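Gullar Forum > Simulation > Faults and odd behavior
Thread: Arm goes vertical at step 126 and stays there

saltlick_40
Two-arm setup in Gullar, stock living room, Tastia controller on both sides. Left arm is supposed to reach over the table, close, lift, go home. At step 126 it points its gripper at the ceiling and holds there until the episode times out. No error. The log says "target reached," so at least one of us is happy.

I've run it 1000 times overnight with different seeds. Same step every time. If it were random I'd know what to blame.

pivotgrease
Joint limits. Tastia clamps silently when the solver wants something past the wrist limit, and the clamped pose counts as reached. Has done since October. There's a flag for it, strict_clamp, and it ships turned off for reasons I have never heard.

saltlick_40
Turned it on. Still no error. Arm still admiring the rafters.

mudroom
Is your camera frame level with the world frame? I had the same salute last month and the arm was perfectly correct. It was going "down" according to a camera mounted crooked.

pivotgrease
A crooked camera doesn't move an arm. The controller never looks at it.

mudroom
It does if you take targets from the camera, and the Hirkico example does exactly that. Line 40 of the config, target_frame: view. Everybody copies that file.

pivotgrease
I don't copy that file.

mudroom
Congratulations.

saltlick_40
I copied that file. Posting a render of the stuck pose before anybody gets hurt.

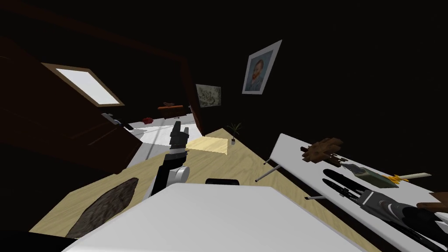 Render: saltlick_40 / Gullar, stock living room. OK to reuse with credit.

mudroom
Well, the floor runs downhill to the lower left and Van Gogh is hanging at an angle. I'd look at the camera before I looked at the wrist.

pivotgrease
Fine, the view is tilted. He may have tilted it for the render. And the gripper is up and slightly to the right, which could still be a clamp. You can't read a joint limit off a picture.

saltlick_40
I did not tilt it for the render. That's what the policy gets.

tinbath
Whatever the cause, please don't put this on hardware yet. We ran a Tastia build on the real cell at Saengthong with the frames mixed up, and the arm went up through a light fixture at full speed. The e-stop worked fine. The person next to it took 5 seconds to remember where it was. Cap your joint speed and put a ceiling on z in the controller itself, because the config is where the mistake lives.

pivotgrease
Agree with all of that. Still think it's the clamp.

saltlick_40
Changed target_frame to world and left everything else alone. It now goes past step 126 and comes down toward the table. Then it closes a hand's width short of the object and carries nothing home with great care.

mudroom
Different bug. Check your tool offset.

pivotgrease
For the record, I put his old config on my machine with a level camera and got a clamp warning at step 126. So there are two problems and the frame one was hiding mine.

mudroom
Or causing yours.

pivotgrease
Open a ticket and we'll see.

saltlick_40
Ticket's open. Speed cap and z ceiling are in. Leaving strict_clamp on too, so it can go on telling me nothing. Tool offset tonight.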